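4.2 Living with a sloping floor

The survey results were richer than we had hoped. We received 117 completed forms from Zilville and Jolinska, and people wrote in the margins, on the backs, and in two instances on extra sheets stapled to the last page. Floors, it seems, are something people are glad to be asked about!

Both towns stand on clay, and both have older houses whose ground floors have settled more on one side than the other. Our first question was simple: when did you last notice the slope? We expected long-term residents to say they no longer noticed it, and many did. What delighted us was how often the same people went on to describe the slope in great detail, down to the board where a dropped pea changes direction. Noticing with the eyes and knowing with the feet seem to be quite separate matters, and we return to this in Section 5.

Visual cues still count for something. A visitor entering a sloping room compares the floor with the lines of the walls and ceiling, and then with the furniture. Small tables were mentioned again and again, as their tops give the eye a second surface to judge by (Figure 3).

Figure 3. Rendered interior with a wooden floor and a small wooden table; the room appears steeply tilted.
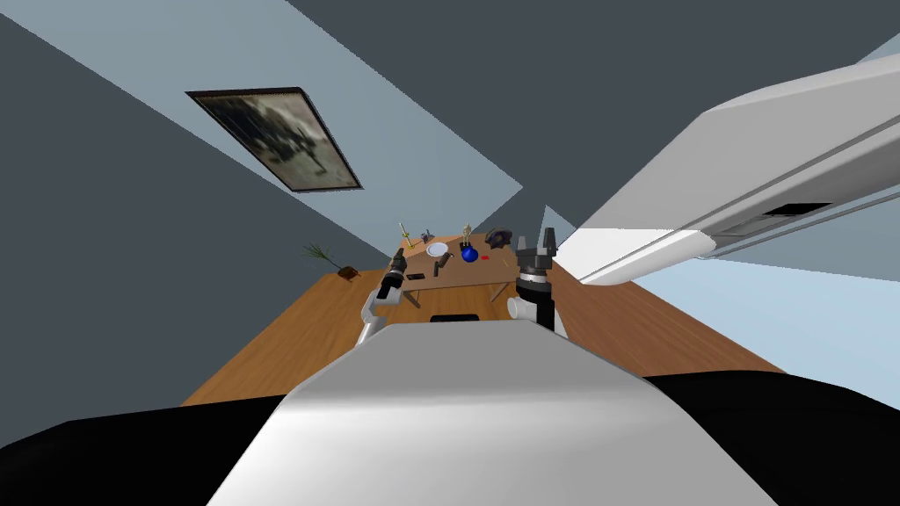

You stop seeing the floor and start seeing the soup, one respondent in Jolinska wrote, adding that a full bowl had been a better guide than any level the builder brought. We quote the remark because it matches a pattern in the wider set of answers. Liquids came up far more than furniture did when people explained how they first learned that a room was out of true: tea in a saucer, bath water, paint in a tray.

The fixes people use are wonderful to read about. Folded cardboard under a table leg was common, and so were coins, cork slices and old paperback covers. One household in Zilville had sawed a bookcase to fit the slope and then, after moving it to another room, found that it leaned the other way. Several people had grown so used to their own arrangement that they had trouble sleeping in a level bed elsewhere.
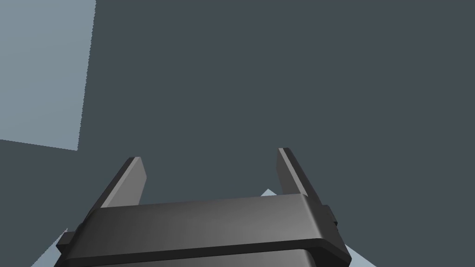

We also asked whether residents would have the floor leveled if the work cost them nothing. We had assumed that nearly all would say yes. The replies were much more divided, and the reasons given against leveling were rarely about dust or noise. People spoke of doors that had been trimmed to suit the slope, of knowing where a lost button would end up, and of children who had learned to walk uphill to the kitchen.

To group these comments we used the Ruchti scheme, which sorts remarks on the home into 5 classes. Only 4 of them were needed, with the class for shared spaces left empty. A comment could belong to more than one class, and the longer ones usually did. We see real promise in this method for studies of stairs and thresholds, where habit may be just as strong and where the same mixture of annoyance and affection can be expected.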